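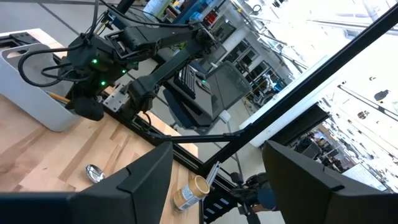
Grillevdale, April

My sister asked me again at dinner whether she should hold off on a new dishwasher, because there will be a robot to do the dishes soon. I told her to buy the dishwasher. Then I thought I should write down why, having spent most of a morning at Rangel watching two black arms work at clearing a table.

Rangel is on the second floor over the tile warehouse. I used to fix conveyors for a living, so I look at these things the way I'd look at a used truck. The arms are bolted to a frame around a butcher-block tabletop, one on each side, and there are plastic bins on the table to put things in. The job is to pick up what's lying around and put it where it belongs. Spoons, packets, a bowl, snacks. A kid of five can do it and will complain the whole time.

Spoons are the hard part. I would have guessed the bowl. A metal spoon lies almost flat on the wood, and a gripper with two thick fingers has very little to get hold of. You and I slide a fingernail under it, or push it to the edge of the table and tip it up. The arm has to come down at the right angle and close right at the surface. If it's a little high it closes on air. Shiny metal doesn't help either, according to Nayara Quintana, who runs the setup. The reflections move when the arm moves, and the spoon in the camera picture changes its looks from one second to the next.

I kept a tally on the back of my parking slip. In 80 minutes I wrote down five spoons that ended up in the right bin with no one stepping in. That counts only spoons. Packaged snacks went much better, and I quit writing those down.

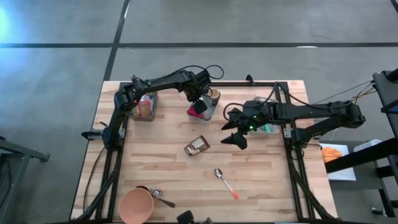

The other thing I noticed is how much the two arms have to stay out of each other's way. At home I reach across my own arm without thinking about it. With the arms, one often waits while the other finishes. Nayara said they had run the table 300 times before I came, and the waiting is shorter than it was at the start. I believe her, but it's still slow next to a person.

I don't want to be unfair to it. On the shop floor I'd put something like this to work sooner than in a kitchen. A parts bench has the same parts every day, and you can paint a line on it and tell people to keep their coffee off. When I was at Pradano we had a packing bench where one arm could have taken half the job, if somebody had brought the boxes in facing the same way. My sister's counter has mail on it, and a wet sponge, and the cat.

So my answer for now: sorting dry things on a clear table, yes, slowly. Dishes, no. Folding I haven't seen up close, so I'll leave that alone. I'm going back in the fall and will take a proper notebook.

Home About Workbench Archive

3 comments

Warrick Dunstan
Did they try plastic spoons? Thicker handle, no shine.

Tineke Kramer
We looked at an arm for our bakery trays and came to the same place as you. Trays fine, loose tools no.

Ankica Radulović
Tell your sister to get the one with the cutlery drawer on top.

Recent posts
Replacing the belt on the old band saw
What I paid to heat the garage
Two days in Prastivora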